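# The Hat Rack Problem

*Gripper makers promise hands that can cope with anything. We spent a month with two pairs and a pile of caps.*

The brochure for the Golob G2 says it "handles the real world." The brochure for the Varkell Duo says it is "ready for everyday life." I have been reading sentences like these for years, and I've learned to ask which part of the real world they mean. Usually it turns out to be a cube. Sometimes the cube is foam.

So when Lestilier, a small testing shop that rents out bench time and opinions in equal measure, offered to let me sit in on a head-to-head between the two, I asked for one condition. No cubes. They agreed faster than I expected and suggested hats.

A baseball cap is a rotten thing to pick up. It has a stiff part and a floppy part, and the two don't agree on which way is up. Pinch the brim and the crown swings. Pinch the crown and it folds, and whatever you knew about the cap's shape a second ago is no longer true. Then there's the matter of putting it somewhere. Lestilier's answer was a wire display rack, the kind you'd find spinning by the register in a beach town, all thin arms and open hoops. A person hangs a cap on one of those arms without thinking. A robot has to find the arm first, and white wire is very good at not being found by cameras.

Neither product was tested on a robot arm to begin with. Both come in a hand-held version, which an operator grips and works directly while the system records the motion, to be turned later into something an arm can copy. That is the pitch, anyway. You show the machine what you want with the same fingers it will use, and the machine learns. The vendors like this arrangement for a reason they don't put in the brochure: for the first half of the demonstration, the clever part is a human being.
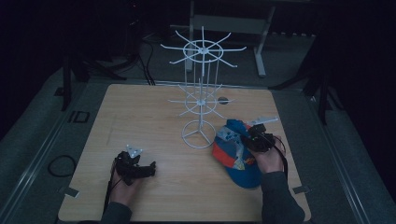

*A cap, two hand-held grippers and the wire rack at the Lestilier bench.*

I tried it myself on the first morning and was bad at it. The grippers are bulkier than you'd think from the catalog photos, and the cables have opinions. You reach across your own body and the slack catches on your sleeve. You turn your wrist to get under a brim and find that your wrist has already turned as far as it goes. By the fifth cap I had a working method, a sort of press and scoop, and I was proud of it until somebody pointed out that I was teaching the robot to press and scoop.

That remark stayed with me for the rest of the month. A good demonstration with a hand-held gripper isn't the same as a good way to pick up a cap. My method relied on feeling the fabric bunch up through the handle. Nothing in the recording carried that feeling. The log would show where the fingers went and how wide they were open, and an arm could follow all of it to the letter and come up with air.

Lestilier's staff are better at it than I am, and over the month they recorded 3,448 attempts, split evenly between the two products. An attempt counted if the operator started a reach, whether or not a cap ever left the table. I liked that rule. I have sat through too many demos where the failed grasp was "just a warm-up."

In human hands, the Golob was the nicer tool. Its trigger is light, the fingers close smoothly, and nobody complained of a sore thumb at lunch. The Varkell has a stiffer squeeze and a habit of sticking very slightly at the start of its travel, so that the fingers do nothing and then do a bit too much. If you were buying on feel, you'd buy the Golob, and I suspect plenty of labs have.

Then the recordings went to the arms, and the order flipped. Each product was mounted on the same model of arm, run with the same training software, and given 78 tries at getting a cap from the table to the rack. The Golob managed 5. The Varkell managed 14.

I'd ask you to look at those numbers for a moment before anyone dresses them up. The winner failed 64 times. If a store hired a teenager to restock the hat rack and the teenager dropped, crushed or missed that many caps, the conversation would be short. When I sent the results to Varkell, the reply congratulated Lestilier on "a clear competitive result." It was clear, I'll give them that.

Why did the less pleasant tool do better? The best guess at the bench is that the sticky trigger made operators slow down. They'd set the fingers, wait, and then squeeze, and that pause gave the software a tidy moment to learn from. With the Golob, people got quick and started doing three things at once, reaching and turning and closing in a single sweep. It looked lovely. The arm's version of the same sweep mostly knocked the cap sideways. It's a decent theory and I don't fully believe it, having seen no run where operators were told to pause with the Golob. Lestilier says that's planned for April. I'd have done it before printing the chart.

There's also the question of the fingertips. The two products use different shapes, and one of them may simply suit a curved brim better. Swap the fingers across and you might learn something, except that the mounts don't match and neither company will sell you an adapter. Golob says it is "exploring compatibility." I wrote back asking how long it had been exploring and have had no answer.

The failures were more interesting than the successes. Picking up was the smaller half of the trouble. Both arms would quite often get a cap into the air and then carry it confidently to a spot a thumb's width from the wire, open the fingers, and let it fall. The software had learned where the rack was supposed to be. It hadn't learned to check. Turn the rack a little, as any customer would, and things got worse for both.

A third company, Zusance, sells a controller that is meant to deal with exactly this by correcting the arm in the last part of the move. I saw it run for one afternoon. It did bring the cap closer to the wire, and it also took so long over each correction that I had time to get coffee. The Zusance people asked that the afternoon not be scored, as the settings were "preliminary." I've left it unscored. I note that the settings on the web page are not described that way, and neither is the price.

Would I tell a lab to buy any of it? If you want hand-held recording and have patient operators, the Varkell is a fair tool with an annoying trigger, and you should budget for spare cables - ours were showing wear by the third week. The Golob is more comfortable and might close the gap once someone tests it properly. The Zusance box I'd leave on the shelf until its makers are willing to have it counted.

As for the caps, one of the staff hung them all up at the end of the last session, by hand.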